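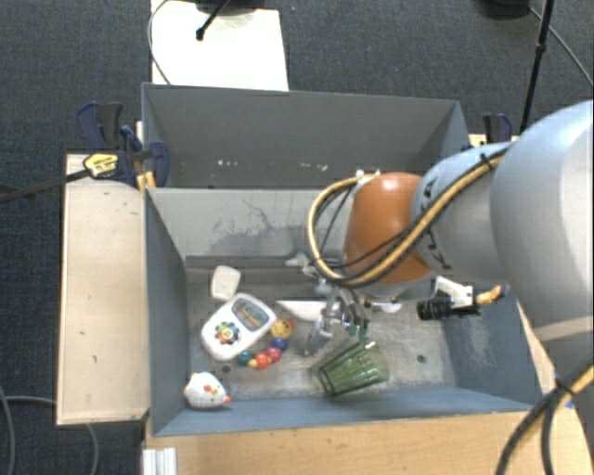

Tumbler (drinking glass)

A tumbler is a drinking glass with a flat bottom, no handle and no stem. That's the short version, and if you only came to settle an argument you can stop reading! I've been adding to this entry on and off since May, mostly because I collect the things (my wife would say hoard) and the entry we had before was two lines long and one of them was about gymnastics.

Name

The word comes from tumble, and the usual story is that the first ones had a rounded or pointed base, so you couldn't set them down without spilling. You had to finish your drink or hold on to it. I love that story and I'd like it to be true, but there are a few versions going around. One says the base was weighted so the cup would roll and right itself, like one of those wobbly toys. Tolera Berhe wrote to me in favor of the weighted version and sent a very long message about silver cups, and I'm persuaded that both kinds existed. Which one gave us the name, I can't tell you.

These days the name gets stretched to cover almost anything. In a lot of American stores a tumbler is a tall insulated metal cup with a lid and a straw, sized for a car's cup holder. In my grandmother's kitchen it was whatever you drank milk out of.

Shapes and sizes

Bartenders split them up by height. The old fashioned glass (also called a rocks glass or lowball) is short and wide with a thick base, partly so you can mash sugar and fruit in it and not put the muddler through the bottom. There's a double size too, which is what most people have at home without knowing it. The highball is taller, and the Collins is taller again and usually a bit narrower, although I've seen the same glass sold under both names in 2 different catalogs and nobody seemed bothered.

Then there's the plain water tumbler, with slightly sloping sides so they'll stack. Please don't force the stacking ones. If two get stuck, put cold water in the inner glass and stand the outer one in warm water, and give it a minute before you pull. Sumeya Berhe swears by a drop of dish soap around the rim as well, and it did get me out of trouble with a pair of green Gruvham ones I'd have been very sad to lose.

Materials

Most everyday tumblers are soda-lime glass, the same family as windows and jam jars. Fancier ones are lead crystal or the newer lead-free kind, which rings nicely when you flick it. Tempered glass is tougher and breaks into little chunks, all over the floor, under the fridge, everywhere. Plastic ones are great for porches and kids and they scratch if you look at them wrong. Aluminum ones had their day in the middle of the last century, in those wonderful bright metallic colors, and they make your teeth feel funny when the drink is cold (mine, anyway).

Pressed and blown

A pressed tumbler is made by dropping a lump of hot glass into a mold and pushing a plunger down into it. Look for thin raised seams up the outside, although a good maker polishes them away with heat. A blown one tends to have thinner walls, and if it was blown freehand you may find a rough or ground spot underneath called the pontil mark. Cut patterns feel sharp at the edges, pressed ones feel soft. Tsehay Yimer taught me to shut my eyes and use my thumb, and I've bought far fewer duds that way.

Collecting

Tumblers are still cheap compared with stemware, which suits me fine. I've paid 4 dollars for a Strömberg highball with a tiny chip, and Huw James once turned up a whole boxed Asteo set, six glasses and the paper dividers, for 30. The silly end of the market does exist: Édgar Tamayo showed me a single engraved Avgate listed at 799, and it was still listed when I last checked.

Cloudy glasses are worth a try if they're cheap. Sometimes it's just hard-water film, and an overnight soak in white vinegar clears it. If it's etching from years in the dishwasher, it won't budge, whatever the seller tells you. I keep a few of those for toothbrushes.

See also: Highball glass; Old fashioned glass; Beaker; Pressed glass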